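Zein Household Handling Project
Progress report to the Bestalitz Fund, period ending in April

1. Open day

The main activity of this period was the open day in our Preltevby rooms. We had planned it for the winter, but the heating was under repair and we asked you for the delay, which you kindly accepted. The doors were open from 2 PM. We received 47 visitors, against 21 in the previous year. Most came from the neighborhood and from the technical school, and a smaller group came from Jorkard, our partner for spare parts.

Each visitor got a short introduction and could then try the hand-held grippers for around 15 minutes. The waiting time was too long after 4 PM. Next time we will give fixed times at the entrance.

2. Comments of the visitors

We collected the comments on paper. Many people wrote that the grippers are lighter than they expected. Several older visitors found the handle too wide for a small hand, and this we have passed to Jorkard. One question came again and again: why do we work in a bedroom and not at a clean table? We should prepare a better answer on the information sheet.

3. Work at hand
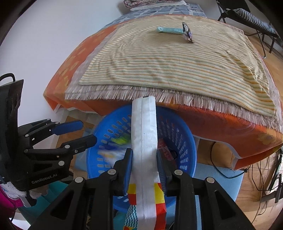 Tidying of small goods is the task we showed most often, and it is also the task where we need more practice. A flat object is easy to lose when it must be turned. With a long, narrow package held upright over the laundry basket, the two blue finger pads press from both sides, and the person must keep the wrist quiet until the package is over the opening. Visitors learned this quickly, but they were often in a hurry to open the fingers.

4. Money and next steps

We have used 58 percent of the budget for this year. The printing was cheaper than planned, the cables were more expensive. In the next period we will repeat the tidying task in the kitchen and send you the revised information sheet for approval.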